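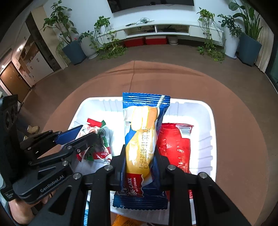

Should you hire your robot training kit or buy it? I've been going back and forth on this since April, when I signed up for the home plan from Vullov, and I've now got opinions I can't keep to myself any longer.

A bit of background for anyone who doesn't spend their evenings on this sort of thing. Vullov will send you a pair of hand-held grippers in a padded case. You hold one in each hand, you do ordinary jobs with them, and the recordings go off to be turned into something a robot arm can learn from. We're a very small outfit (Chuensuk, you won't have heard of us) and we want an arm that can sort and pack snack orders. So my job, for 18 evenings, was moving packets in and out of a basket at home. Roll cakes, little bags of sweets, big puffy shiny things full of air. Pick up, hold, put down, again.

I loved it, mostly! I'll say that first as I'm about to moan.

The home plan costs £430 a month for the pair, plus a deposit, and you send your recordings through Vullov's own checking service, called Riton. Riton looks over each clip and tells you whether it's usable. I sent in 1063 clips over the hire and I think the checking is the best thing in the package by miles. The first night I was waving my hands about like someone conducting a brass band, and the notes came back the next morning very politely telling me to slow down and keep the packet where it could be seen. By the second week I was holding a cake up straight between the fingers, pausing for a beat, and only then moving on. I'd never have worked that out from the booklet, which is four pages of safety warnings and a drawing of a spanner.

So when people tell me they'd sooner buy a pair outright and skip the subscription, I want to shake them a bit. Hardware is the easy half. You can own the loveliest grippers in the world and still spend a month making clips no one can use, and you'll find out when it's far too late to do them over. Feedback the next morning is worth paying for.

Now the moaning. Vullov sells the home plan as suitable for "everyday household objects", and I think that phrase is doing far too much work. A mug is an everyday household object. A mug is also a doddle. It stays the shape it was when you bought it. Snack packets are horrible! The long thin ones want to twist round as soon as you squeeze the sides. The small ones slide over each other, so you reach for the top one and shove the bottom one into the corner. And anything big and puffy will bulge out wherever you aren't pressing it. With my own fingers I sort all that out without noticing, a little pinch here, a nudge with the thumb. With two stiff fingers on a linkage you've got to plan it, and you end up using your other hand to pin things down, and sometimes you just have to squeeze the crinkly sealed bit at the end and hope.

None of that is the gripper's fault, and I'd much rather learn it now than when there's a real arm crushing somebody's milk cream roll. But it does mean the plan's suggested pace is nonsense for our kind of work. The welcome email gives you a target per session that I hit on precisely no evenings. If you're quoting a customer on the strength of that number, please don't. Do a few nights first and see what you really manage with your own stuff.

The other gripe is about where they want you to do it. Their advice is to clear a plain table in a plain room with nothing behind it. I ignored this completely and I'd do it again. I had the basket on the round table with the telly and the plants and the trailing cables all in the background, as they always are, and now and then somebody's foot. Riton grumbled about it twice and then stopped. My feeling is that if you teach a machine in a blank white room it'll be very good at blank white rooms. We want ours to cope with a sunny afternoon and shiny wrappers glaring back at it. Shiny wrappers, by the way, are the one thing I'd warn everybody about -- a glossy yellow packet under a strong light can bounce so much glare about that you lose half the printing. Move the lamp, or move yourself.

I did try the rival offer as well. Hudness will do the whole lot for you: you post them your products in a box, their people do the picking and packing in their own rooms, and you get the finished recordings back. It's smooth, the paperwork's friendly, and you don't get sore forearms (I did, badly, for the first six days). If you've got more money than time it's a perfectly sensible choice. But I came away knowing nothing new about my own packets. I couldn't have told you which ones twisted or which ones were best grabbed by the seal. After a fortnight of doing it myself I could tell you that in my sleep, and I've since changed the order we load the basket in on the strength of it. Tall and thin at the back now, flat things at the front, big puffy ones down one side where they can lean.

So I'm firmly on the side of hiring, and of doing the work yourself, at home, with your own mess in view. What I'd like Vullov to do is drop that silly target, write a proper booklet with pictures of soft things in it, and let people hire by the week. A month is a long commitment for someone who only wants to know whether the idea's any good -- two weeks would have told me nearly everything, and I'd have happily paid a bit over half for it.

Oh, and clip the case shut properly before you send it back. Mine came open on the kitchen floor the morning the courier was due and I spent twenty very sweary minutes fitting everything back into the foam.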